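Gullar (robot plieur)

Gullar est un robot à deux bras destiné au pliage du linge, construit par Mudassar Ghumman dans l'atelier partagé de Drorkholm, une ancienne imprimerie dont les membres se répartissent les établis et, l'hiver, les frais de chauffage.

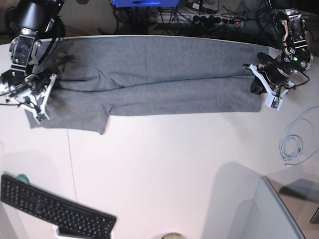
Le projet est né en février, d'une envie toute domestique : confier à une machine les vêtements qui s'accumulaient sur une chaise de la chambre. Ghumman, qui avait déjà fabriqué à Drorkholm un petit bras de bureau nommé Neka, pensait d'abord se contenter d'en monter un second à côté du premier. Il reprit finalement presque tout, ne gardant de Neka que le principe des articulations et une bonne partie de la visserie (les habitués de l'atelier aiment encore parler des « deux Neka », ce qui ne facilite pas toujours les recherches dans les archives).

Construction

Les bras, noirs, à éléments métalliques, descendent vers un plateau blanc. Chacun porte une pince à doigts blancs imprimés en 3D, sur lesquels sont fixées de petites cartes électroniques vertes. Leur dessin a beaucoup changé au fil des essais, et l'auteur dit volontiers qu'il y a passé plus de soirées que sur tout le reste. Chaque bras possède 6 axes et peut s'étendre jusqu'à 630 mm. Les pièces imprimées de la première version demandaient quelque 40 heures de machine, réparties sur les deux imprimantes de l'atelier.

Pliage

Le pantalon de jogging, pris par ses deux extrémités, est vite devenu le vêtement de référence du projet. Le molleton épais se saisit bien mais se ride volontiers, et les jambes superposées doivent rester l'une sur l'autre quand les pinces se déplacent. Dans la méthode dite Hyvönen, du nom de l'établi où elle fut mise au point, les deux bras tendent doucement le tissu dans la longueur, le reposent à plat, puis ramènent le bas des jambes vers la ceinture. Les chemises, avec leurs boutons et leurs cols, sont restées longtemps hors de portée.

Documentation

Les plans de la première version ont été déposés à la bibliothèque de l'atelier le 2 septembre 2018, accompagnés d'un carnet de montage et d'une liste de pièces. Le carnet, fort bavard, consacre plusieurs pages au seul passage des câbles le long des bras. Une révision des doigts y a été ajoutée par la suite, sous la forme d'un feuillet glissé à la fin.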